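Bellthorpe Working Group on Good Practice in Two-Arm Packing
Minutes of the meeting held May 29, 2025

Present: Seija Kallio (chair), Zorica Gashi, Kauko Rantala, Umesh Negi (minutes)
Apologies: Eyvindur Stougaard

1. Minutes of the previous meeting
Approved with one correction. The reference to Trorville in item 4 should read Halonen.

2. Draft rules, section 3: clear space
Ms. Gashi presented the revised text. Items to be packed shall be set down beside the box before the arms are enabled, and the area nearest the mounting rail shall be kept clear. Mr. Rantala asked that the minimum distance between the two grippers be stated as 30 mm. Agreed.

3. Section 4: cables
Mr. Negi reported that over 12 comments had been received. Most concerned slack in cables at the wrist. The group agreed that cable routing shall be checked at the start of each shift and the check signed for.

4. Section 5: end of task
Ms. Kallio proposed that a task be recorded as complete only when both grippers are open and clear of the box. Mr. Rantala preferred to leave this to each site. The chair's wording was adopted, with his objection noted.

Packing bench, sections 3 to 5

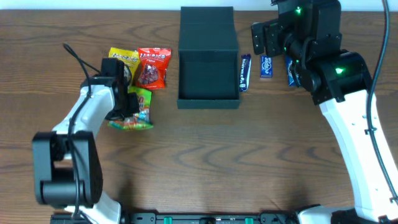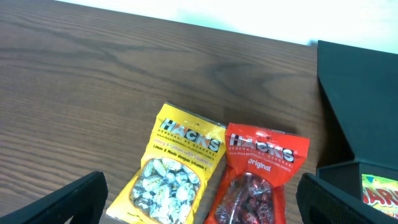
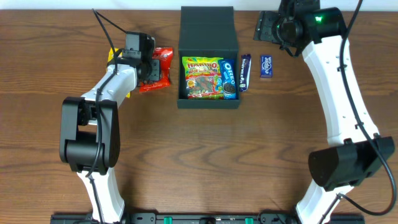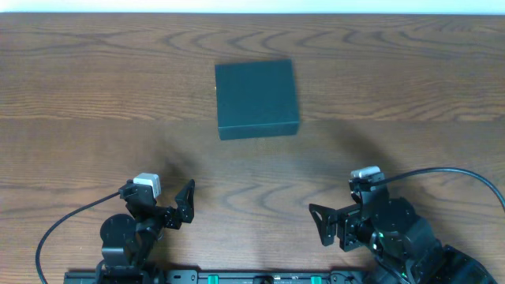

5. Consultation
The draft will go to Gumden for comment. Replies are to be sent to Ms. Gashi, who will circulate them before the next meeting.

6. Other business
Mr. Stougaard had asked in writing for a glossary. Deferred.

The meeting closed at noon.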